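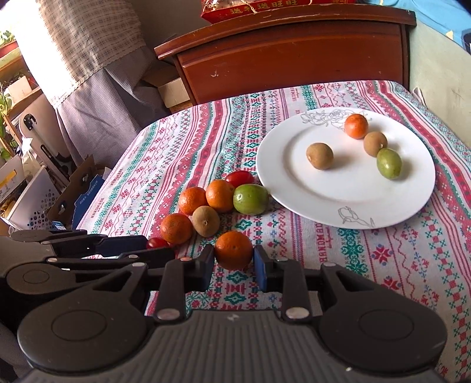

Pullska Hand Gripper, Club Edition

Squeeze the handle and both fingers close together. Our Sunday robotics club loves this tool, and it's easy to see why! Students get the feel of a good grasp long before they write any code. The dark blue pads are the part that meets the fruit, so wipe them down between turns.

For the Fasstead fruit challenge, teams of 3 share one gripper and move mandarins, kiwis and cherry tomatoes between the tablecloth and a plate. Start with the mandarins, then try the kiwis (much trickier than they look).
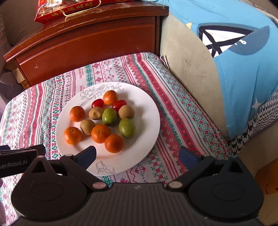
What's in the kit

Gripper, carry bag, 5 practice cards
Spare pads sold separately
Item no. 3866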